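Ivstead Evening School
Machines and Everyday Work, Unit 4
Handout: Can it put the shopping away yet?

Read before Thursday. Bring the handout with you, as there will be no spares and the copier on our floor has its own views on automation.

1. Where we had got to

Last time we looked at machines that have done household work well for decades. The washing machine and the dishwasher both share a trick, and it is a slightly shabby one: they get us to do the awkward bit. You sort the socks. You scrape the plates and slot them into the rack. The machine then does something wet and violent inside a sealed box, where it can't meet a cat.

The unit from here on is about the awkward bit. Picking things up, putting them in other things, taking them out again. We use "handling" as the short word for all of it. On the shop floor it goes by picking, packing or bagging, and it is paid accordingly.

2. Why a bag is harder than a box

A box is a polite object. It has flat sides, it stays where you left it, and its opening is the same shape at four o'clock as it was at three. Most of the packing machinery in the world was built around boxes, and a good deal of shop packaging was quietly redesigned to suit the machinery.

A paper carrier bag makes no such promises. Its sides fold in. It tips. Its handles are two loops of cord that go wherever they like, including across the very opening you want to use. A person moves the handle aside with the back of a finger while thinking about supper. A machine has to notice the handle, decide it is in the way, and then do something about it without dragging the whole bag over.

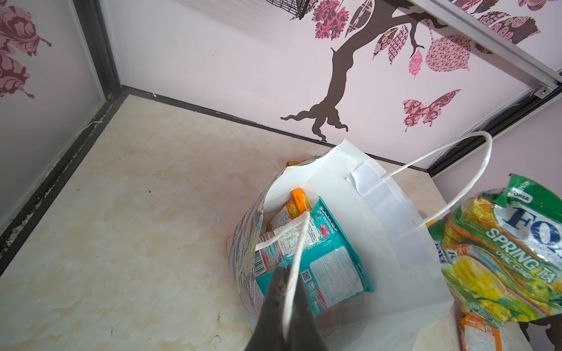 Note too that the bag changes as you fill it. The first packet goes into an empty space. The third goes into a space partly taken up by the other two, which have slumped. Whatever the machine knew about the inside of the bag a moment ago is now out of date, and its own finger may well be blocking the view.

There is an old distinction that helps here (it will come up in the written work, hint). A rigid object has a position. A floppy object has a position and a shape, and the shape is news every time you touch it. Sweets in a plastic bag are floppy. So is the carrier. Putting one into the other is floppy into floppy, and engineers have been known to go quiet when you ask for it.

3. The packets themselves

Sweet bags deserve a section to themselves. Consider what a bag of boiled sweets is from the point of view of something with two fingers:

It is shiny, so the light bounces off it and the camera sees glare where there ought to be an edge.
It is crumpled, so no two copies of the same product are the same shape.
The weight inside moves. Pick it up by a corner and the contents run to the far end.
The printing is bright and busy, and can fool a vision system into finding edges where there is only a picture of a raspberry.

On the good side, it doesn't mind being squeezed a bit, and it has crimped ends, which make a decent handle if you can get at them. Getting at them is the problem. When a packet is lying flat there is very little to slide a finger under, so many systems press down from above and pinch, much as you would pick up a glove.

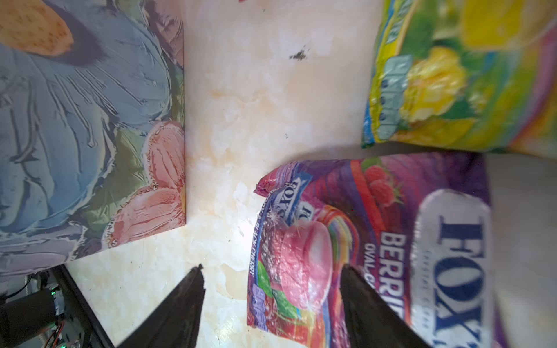 Fig. 2. Two fingers and a bag of Fox's sweets, with a second packet lying close behind.

Neighbours matter. A packet on its own in the middle of a table is a first-term exercise. A packet with another one close by means choosing an approach that doesn't take hold of both, or shove one while reaching for the other. In the trade this is called clutter. At home it is called the worktop.

4. Reading the claims

You will all have seen a video of a robot unpacking the groceries. Before you give notice to your cleaner, ask the following of any such film or sales leaflet.

How many tries did it get? The Fonico leaflet we passed round in class says its machine "bags snack items". So does my nephew, given long enough. The leaflet gives no figures at all.

How long did it take? The Gekov trial in your reading pack is more forthcoming, and I like it for that. It made 700 attempts at putting one packet into one bag, and 186 of them needed a person to step in. When things went well a packet took 11 seconds. Try it yourself at the kitchen table with a stopwatch -- you will finish well inside that, and you will feel an unearned glow of superiority.

Who was steering? Some films show a machine working by itself. Others show a person guiding it by remote control, and the small print may be shy on the point. Guiding by hand is a perfectly respectable way to gather practice runs for the machine to learn from. It just isn't the same claim.

What was on the table? Same five products every time, or something the machine had never met? The Gyamfi paper (also in the pack, read pages 3 to 6 and skip the maths) swaps in unfamiliar packets halfway through, and the results drop in a way the authors describe as "instructive".

5. Home and shop floor compared

Shops and warehouses have one great advantage, namely that they can cheat. They can fix the lighting, bolt the table down, choose a bag that stands up by itself, and tell the staff to keep clear. A kitchen allows none of this. The bag is whichever one was under the sink, and the light depends on who has opened the blind.

The home, on the other hand, is never in a hurry in quite the same way. A packer on a busy line can't wait while a machine thinks. If the shopping takes half the evening to put away while you watch television, you may not mind, provided the frozen peas went first. Slow but dependable might sell to households well before it sells to supermarkets. We shall argue about this on Thursday; I have changed my mind twice since October.

6. A point raised in class 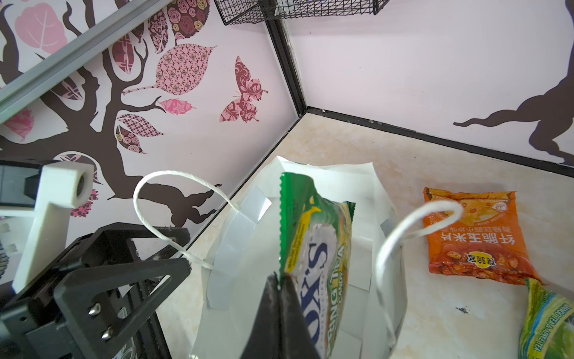

So can a machine pack my shopping today, if I pay enough for it?

Some of it, in a place set up for the job and with a person within reach. Known packets into an open bag that stays upright is a fair thing to ask for. Eggs under tins is still a decision you should make yourself.

7. For Thursday

Choose one chore you did this week that involved a bag, a packet or a cloth. Write down every separate movement your hands made, including the ones you made to fix an earlier one. Fewer than 10 movements means you weren't paying attention, so do it again.

Then mark which of those movements you could drop if somebody redesigned the packaging, and which would be left over. One side of paper, legible, name at the top.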